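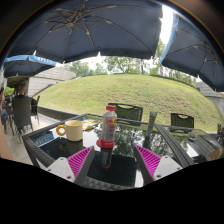

Navy parasols over a glass-topped table on the lower terrace, grass bank behind.

Terrace > Seating areas > Opening checks
Search this site Go

Lurcombe Terrace: outdoor furniture safety check, with comments
Written up by Rozália Kocsis. Last revised Sunday, January 3, 2021, for use from April onwards.

This is the walk-round for the paved seating area beside the mound. I love doing it! You get the terrace to yourself, the trees are full of birds, and by the end you know every chair leg personally. Tick, cross or N/A beside each line and write something in the comments even when all is well, as the next person will be glad of it.

Allow 20 minutes. Bring a dry cloth, the small hex keys, a roll of red tape and a pencil that works.

SECTION A - PARASOLS

A1. Base sits flat on the paving and does not rock when pushed at waist height.
Tick. Comment: all solid. The one closest to the wall used to wobble on a raised slab and is lovely and steady now it has been shuffled along by a hand's width.

A2. Pole locked, pin fully home.
Tick. Comment: the pins are stiff on the Flamus stands. Push until you hear the click, then tug it once.

A3. Ribs straight, every rib tip seated in its pocket.
Tick, with a note. Comment: one pocket has a few loose stitches. Not enough to take the parasol out of use, but I have put it on the sewing list and would like it done before the windy weeks.

A4. Canopy free of tears, hem sound all the way round.
Tick. Comment: the navy cloth has kept its colour beautifully. Really pleased with these.

A5. Canopies open without touching each other.
Cross, then tick. Comment: two were rubbing at the edge. Moved one base and there is now a clear gap. Please check this again whenever tables have been pushed together for a party, because the parasols tend to follow the tables.

A6. Lowest edge of canopy clears head height on the walking route.
Tick. Comment: fine on the main route. Tall people coming round by the concrete wall should still look up.

Parasols come down if the wind is tugging at the hems. Don't wait for a phone call about it, just wind them in and strap them.

SECTION B - GLASS-TOPPED TABLES

B1. Glass lies level in its frame, no movement when a palm is pressed on each corner.
Tick. Comment: good all round. Press gently and evenly, you are feeling for a click or a lift.

B2. No chips or cracks, edges included.
Tick. Comment: black glass hides a hairline crack very well and shows you a fine view of the trees instead. Crouch down and look across it with the light behind, then go round to the other side and do it again.

B3. Woven rim unbroken, no sharp ends sticking out.
Tick. Comment: ran the cloth along the whole rim and it didn't snag once. A great little test, much kinder than using your fingers.

B4. Legs tight, feet caps present.
Cross. Comment: one foot cap missing. Spare fitted from the Jirnano tin in the store. The tin is getting low.

B5. Surface clear of rubbish and sticky patches.
See section D for what may stay on a table.
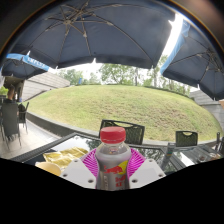
Can guests put a hot pan straight on the glass?
Please keep hot pans off it. A dish from the kitchen should come out on a board or a thick mat, and the board should stay under it until the dish goes back in.

SECTION C - CHAIRS

C1. Seat weave tight and unbroken.
Tick. Comment: press down with both hands before sitting. Then do sit, properly, with your feet off the ground. It is the best test going and you have earned it by now.

C2. Backrest firm, no creaking at the joints.
Tick. Comment: one creaker, tightened with the hex key and quiet again.

C3. Handle opening at the top of the back smooth inside.
Tick. Comment: everybody drags the chairs by this opening, so it takes more wear than any other part. Feel all the way round the curve. If there is a rough bit, tape it in red and take the chair to the store.

C4. All feet on the ground.
Tick. Comment: try the chair on a second slab before you blame the chair! The paving has its ups and downs.

C5. Chairs tucked in enough to leave the route open.
Tick. Comment: leave room for a pushchair or a wheelchair between tables. If you have to turn sideways to get past, it is too tight.

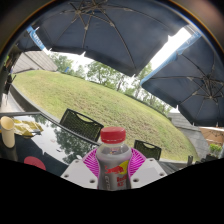
Woven-backed chairs at the glass table, with a cup and a crumpled wrapper on top.

SECTION D - WHAT IS LEFT ON THE TABLES

D1. Wrappers binned.
Comment: foil is the worst for blowing away, and it ends up on the grass bank where the mower finds it. Pick it up as you go by.

D2. Bottles upright, caps on, or taken in.
Comment: plastic bottles are welcome outside. Glass ones are fine with food but come in as soon as the table is finished.

D3. Cups and mugs away from the edge.
Comment: a hand's length in from the rim is what I go by. Empty ones go back to the hatch on the Trình tray, the deep one with the good grip.

D4. Coasters flat and clean underneath.
Comment: lift each one. Grit under a coaster scratches glass in no time, and a quick wipe sorts it.

D5. Wipe-down done.
Comment: dry cloth first to lift the dust, then the damp one, then dry again. The shine you get from this is marvellous, well worth the extra minute.

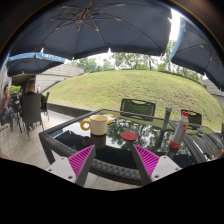

SECTION E - PAVING AND EDGES

E1. Slabs level, no lip to trip on.
Tick. Comment: one to watch by the grass, marked with chalk. Report it if a 2 pence coin stood on its edge would fit under the ruler.

E2. No algae or loose grit.
Tick. Comment: brushed. The shady side needs doing more often than the sunny side.

E3. Low wall sound, nothing balanced on it.
Tick. Comment: took down a plant pot. Sweet idea, wrong place.

E4. Route to the building clear.
Tick. Comment: clear from the tables to the door.

STILL TO DO
Stitching on the parasol pocket (A3).
More foot caps for the Jirnano tin (B4).
Chalked slab, look again next time (E1).
New pencil.

Signed off: R. Kocsis. Terrace fit to open.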